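Lower critical temperature (sheep and goats)

From the Grevolon Livestock Notes, animal energetics section

The lower critical temperature, usually shortened to LCT, is the air temperature below which a resting animal has to burn extra fuel just to keep its body warm. Above it, the heat the animal already makes from digesting, walking and being alive is enough. I've kept sheep and goats for a long time and I still find this one of the most useful numbers in all of nutrition, partly because it moves around so much!

Where it sits on the scale

Picture a graph with air temperature along the bottom and heat production up the side. In the middle there's a flat stretch called the thermoneutral zone, where heat production hardly changes. Go too far right and the animal starts panting, which costs energy. Go too far left and the line climbs again, and the point where it starts climbing is the LCT. The slope of that climb depends on how easily heat leaks out of the animal, so a freshly shorn ewe gets a steep line and a ewe in full fleece gets a gentle one.

People like to ask me for a single figure for sheep. I don't have one. A well-fed adult ewe with a full fleece, in dry and still air, can be comfortable well below freezing. Shear her and the LCT can jump by tens of degrees overnight. Newborn lambs are wet, small and short on fat, so they can be below their LCT on a day when I'm working in shirtsleeves.

What moves it

Feed level is the big one. Eating and fermenting feed gives off heat (the heat increment, in the textbooks), and a ewe on full hay has a little furnace going in her rumen all night. Cut her ration to bare maintenance and the furnace turns down, so her LCT goes up. This is why an animal being slimmed down in a cold month may lose weight faster than the ration sheet says it should. I learned that the slow way with my own wethers one November, when I had them on restricted hay and kept rechecking the scale because I thought it was broken.

Then there's the coat, wind, rain, mud, body size, fat cover, and whether the animals can bunch together. Wind strips the warm air out from between the fibers and rain fills that space with water, and the two together are far worse than either alone. Goats generally come off worse than sheep here, since most breeds carry less fat under the skin and a thinner coat, though a cashmere goat in midwinter is another story. 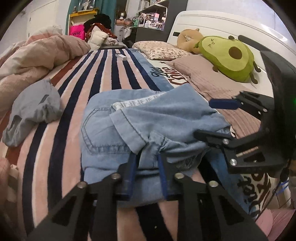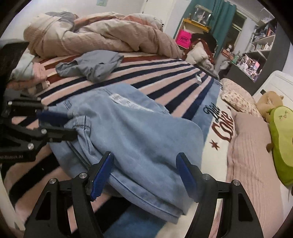 Jeans on the bed, striped blanket underneath.

Coat insulation is mostly a matter of trapped air, and fiber length and density decide how much air gets trapped. Physiologists split total insulation into three layers: tissue (skin and fat), the coat itself, and the thin skin of still air clinging to the outside. The coat does the most work in a sheep. If you want to feel the difference at home, compare denim with a plush blanket like the striped one on that bed. Denim lies flat and holds little air, so it's your stand-in for a shorn ewe, and the plush pile is closer to one with a bit of growth on her. Press the pile down and you lose some of the air, and a wet fleece lying flat against the back loses it in much the same way.

How it gets measured

The proper method is a respiration chamber or head box, where you track oxygen going in and carbon dioxide and methane coming out, and work out heat production from the gases. You hold the animal at one temperature until it settles, take a reading, step the temperature down, and repeat. Settling takes longer than you'd hope. A nervous goat stands up, lies down, shouts for its friends and spoils the reading - good training beforehand matters as much as good equipment.

Etenesh Tekleab ran a small comparison of this sort with 14 ewes at Nodlow, half of them shorn, stepping the chamber down 10 degrees at a time. She told me afterward that the steps were too coarse, and I agree with her. You can see that a ewe has crossed her LCT somewhere between two readings but you can't say where, and fitting two straight lines through so few points takes a certain amount of optimism.

There's also the matter of acclimation. Animals kept in the cold for weeks raise their resting heat production and grow more coat, so an LCT taken in fall shouldn't be carried over to late winter without a second look.

Using it on a farm

Most of us don't own a chamber, so we work by rules of thumb and by handling the animals. Crisanto Marquez, who runs 300 ewes up at Dirmont, feeds extra hay in the evening whenever rain and wind are forecast together, and he gives the newly shorn group more than the rest. I do the same with my smaller bunch. Hay beats grain for this purpose because fermenting fiber gives off more heat for the energy the animal gets from it, and a big sudden dose of grain is asking for acidosis anyway.

Run your hand along the spine and ribs, under the wool, every couple of weeks. Wool hides weight loss beautifully.

See also: heat increment of feeding; thermoneutral zone; brown fat in newborn lambs; fasting heat production; body condition scoring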